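Music & Sound | Ages 8 to 12
Reading time: 4 minutes

What Does a Record Producer Do All Day?

Look at the back of an album, or scroll down far enough in the credits, and you will find a long list of names. The singer is there, which makes sense. So is the drummer. Then comes somebody called the producer, who does not seem to have played anything. Were they in charge of snacks?

Sometimes, yes. But mostly the producer is the person who helps a pile of songs become a finished record.

Let's follow one song. A band called Villalobos has written a tune called "Felta." Sarahí Palacios sings it, and her sister Dulce plays bass. At home, the song lasts nine minutes, because Dulce likes her bass solo very much. They take it to a producer, Mwanahawa Okoth, who has a small studio in Pristthorpe, above a shop that sells curtains.

Mwanahawa listens to the whole thing twice without saying a word. (Producers do this. It is terrifying.) Then she asks some questions. Which part do you want people to hum on the bus? Could the chorus come sooner? Does the solo need to be longer than most cartoons?

By lunch the song lasts four minutes. Dulce has gone for a walk.

Next comes recording. You might think the band stands in a room and plays the song, and some bands do it just like that. Many others record one part at a time. The drums go first, then the bass, then guitars, and the singing goes on top like icing. Each part is called a track. The musicians wear headphones so they can hear the parts that are already done, and they often hear a steady click as well, which keeps everyone at the same speed. Musicians complain about the click. The click does not care.

Each try at a part is called a take. A singer may do 13 takes of one verse and then decide that the second one was best.
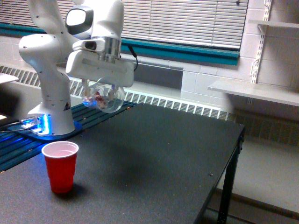 A white robot arm with a blue glow at its base.

While all this is going on, a second person is busy with the microphones. That's the engineer, and in Pristthorpe the engineer is Crescencio Cuevas. His job is to get the sound in cleanly. Move a microphone a few inches away from a guitar and the guitar sounds different - thinner, or boomier, or as if it is being played in a cupboard. Crescencio can spend an entire morning moving a microphone a few inches. He calls this a good morning.

When every track is recorded, it's time to mix. Mixing means deciding how loud each part should be and where it should seem to sit. Put on headphones and listen to almost any song. You may hear a guitar in your left ear and a tambourine in your right, with the singer right in the middle of your head, where singers like to be. Somebody chose all of that.

A mixer can also add echo, called reverb, to make a small room sound like a cathedral. Too much and it sounds like a swimming pool.

Last comes mastering. Yuk-lan Lai masters records for a label called Nillex. She makes sure the songs on an album belong together, so you don't have to jump up and turn the volume down when a quiet one ends and a loud one begins. She also checks how they sound on big speakers, tiny speakers and the awful speaker in her kitchen, which she trusts more than the others.

So who gets to decide when a song is finished? Usually the band and the producer decide together, by which they mean they argue until somebody gets hungry. "Felta" was finished in March. Dulce's solo is still in there, near the end, and it lasts eleven seconds.

Try it yourself: Record yourself clapping a beat on a phone or tablet. Play it back and hum along while a second device records you both. You have just made a recording with two parts! Now try it again in the bathroom, and listen for the echo.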